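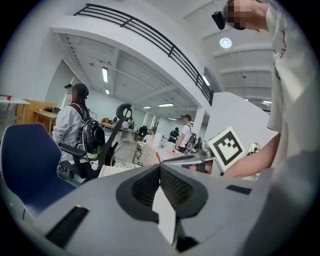

Page last changed: August

Call for participants: does gripper practice carry over?

We are looking for 34 adults to take part in a study at the Gosedwood site. The work is paid, sitting and standing, and for the most part dull. Please read the whole page before you write to us.

What we want to find out

A good deal has been claimed for teaching robots from recordings of people doing ordinary jobs by hand. A person picks things up with a hand-held gripper, or wears a camera on the head while working, and the recordings are used to train a robot arm. The usual report says that more recordings gave a better robot. We have said so ourselves, in our write-up of the Flanora trial, and we are no longer sure we should have.

In that trial the arm did well on the tables where the recordings had been made. When we moved it to a different room with different chairs, its score fell by more than we could explain. One reading is that the method works and needs more data. Another is that the arm had learned our room. A third is that our scoring was kind, as the people marking the runs knew which version they were watching. We did not plan the trial in a way that could tell these apart, and the new study, called Mabuza, is meant to put that right.

What you would do

You would be given a set of small table tasks: lifting, placing, sorting, handing an object to somebody else. You do some of them with a hand-held gripper and some with your bare hands while wearing a head camera and a backpack. Other people will be working in the same open hall, and it can be noisy. Each visit has 40 short tasks with breaks between them. We ask for two visits, both starting at 9.30 am.

Half of those taking part will be moved to a second room for the later visit. You will not be told beforehand which half you are in, and neither will the people scoring the recordings.

Who can take part

Anyone over 18 who can stand for 20 minutes at a time and carry a light backpack. Glasses are usually fine, though some frames get in the way of the head strap, so mention them when you apply. We want 17 people who have never held one of these grippers and 17 who have. If you took part in Flanora you cannot join this one.

Pay

£340 for both visits. If you stop early you are paid for the tasks you have done, and you don't have to say why you stopped. Bus and train fares are paid separately on production of a ticket.

Your recordings

The head cameras pick up other people as well as you. Faces are blurred before anyone outside the study team sees the recordings. You may ask for yours to be deleted up to the point where training begins. After that we can delete the files but cannot take their effect out of a trained model, and you should weigh that up before signing.

What we can't promise

Taking part will not teach you robotics. It may not show anything either. If the fall in score turns out to be down to our marking, we will publish that, along with the plan we wrote before starting.

How to apply

Use the form on the Prullell participant page and choose "Mabuza, Gosedwood". Say whether you have used a gripper before and which mornings you can do. We reply to everyone, including people we can't take.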